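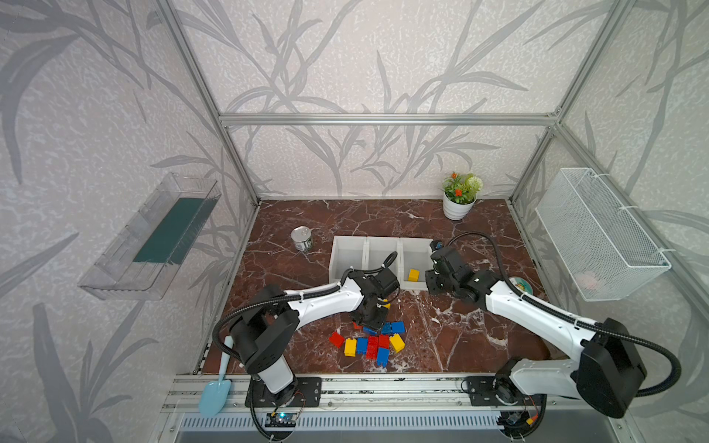

Sorting the Bricks: Notes from the Toy Shelf

The toy library at Clornomstead lends out 339 sets of building bricks, and until this spring most of them came back the same way: everything in one bag, knotted at the top. Members told us in the winter survey that the first half hour with a borrowed set usually went to digging for the right piece. Stamatia Zacharopoulos, who runs the brick shelf, asked for a simple fix, and we settled on trays.

The tray we like is white, open on top, and split into three square compartments in a row. It has no lid and no labels. Red, yellow and blue bricks get a compartment each, and a child who can't read yet can still put everything away.

We tried other things first. Zip bags by color worked for two weeks and then the zips gave out. A tall bucket with dividers from Lutico was sturdy, but small hands couldn't reach the bottom, and the bricks got tipped on the floor every time. The low tray has held up much better.

How to sort a mixed set

Tip the bricks out in front of the tray, close enough that you don't have to stretch. Spread the pile a little with the flat of your hand. If bricks are stacked on each other, pull them apart before you start.

Put one brick of each color in its compartment first. After that, children seem to follow along without being told. Some go color by color and some take whatever is nearest. Either is fine – the pile goes down at the same rate.

Odd shapes go with their color. We had a long discussion about this in August, as Gerasimos Xenos wanted all the curved pieces kept separately, and he had a point about building wheels and towers. But it meant a fourth compartment, and the trays have three. A rounded blue piece goes in with the blues.

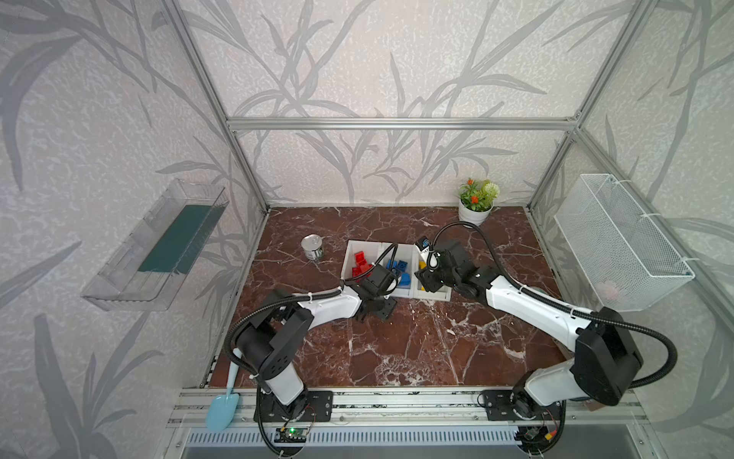
What if a set has more than three colors?
Put the three biggest groups in the tray and keep the rest in a small cloth bag on top. Ask at the desk and we'll give you a bag with the set number on it.

Returning a set

Please bring bricks back sorted if you can. If you run out of time, bring them back anyway and tell whoever is at the desk, so the set goes on the sorting shelf and doesn't get lent out mixed. The sorting table is set up on Friday mornings by the window and anyone is welcome to sit down at it.

Bricks can be washed in warm water with a drop of dish soap. Dry them on a towel before they go in the tray. Haziq Harahap washed 682 of them after the summer fair and reports that a mesh laundry bag saves a lot of chasing pieces around the sink.

We are still short of yellow. If you have spare yellow bricks of the standard size at home, there is a box for them next to the puzzles. Cracked bricks and ones with bite marks can't be used, so please leave those out. Trays with a chipped edge should come back to Stamatia, who has a few replacements in the cupboard.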